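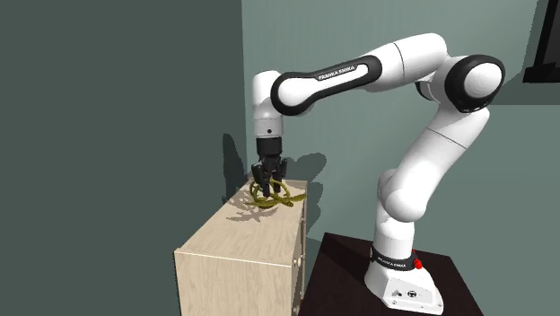 How I Scout an Opponent Before a Sunday League Game

I coach Listwood, a men's amateur soccer side, and for years my whole scouting report was "they've got a big lad up front." Then we lost a cup game to Liscombe, who scored twice from the exact same short corner, and I decided I'd better start watching people properly. You don't need software or a staff for this. I use a notebook, a pencil and one free afternoon.

What you need

A fixture list, a notebook with plain pages, a flask of something and a coat with deep pockets. If the club you're watching puts its games online, great, but go in person once if you can. Video follows the ball, and most of what I write down happens 40 yards away from it.

Step 1: Pick the right game

Try to see them against a team that plays a bit like yours. I once watched Seok beat the bottom club by seven and learned nothing except that their winger enjoys himself. Away games are better too – teams show you their cautious side.

Step 2: Ignore the first ten minutes

Everyone's running around like mad. Just get the shirt numbers down and sketch the shape. I draw it twice, once for when they have the ball and once for when they don't, because a 4-3-3 on paper is very often a 4-5-1 with tired legs.

Step 3: Watch one player at a time

Five minutes each, and don't peek at the ball! Start with the center backs. Which foot do they clear with? Who does the talking? Then the deepest midfielder, then the fullbacks. By halftime you'll have a page full of scribbles and a sore neck.
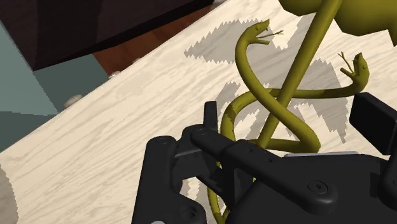 Step 4: Log every set piece

Corners, wide free kicks, long throws. I put the minute, the taker, the foot and where it landed. A little arrow is plenty. Carol Staniforth, our assistant, has a page from last July where she logged a near-post flick in minute 72 of a friendly, and they tried the same one on us in the league. We cleared it.

Step 5: Cut it down to one page

This is the hard part. My first report ran to 214 lines and the players used it to keep their boots off the wet floor. Now I allow myself 200 words, plus one drawing of their corners. Two things they do well, one thing we can go after, and who we pick up at set pieces.

Step 6: Share it at training

Read it out, walk through the corners once at half speed, then leave it alone. If somebody wants the full notes they can ask me (so far that's only been our goalkeeper).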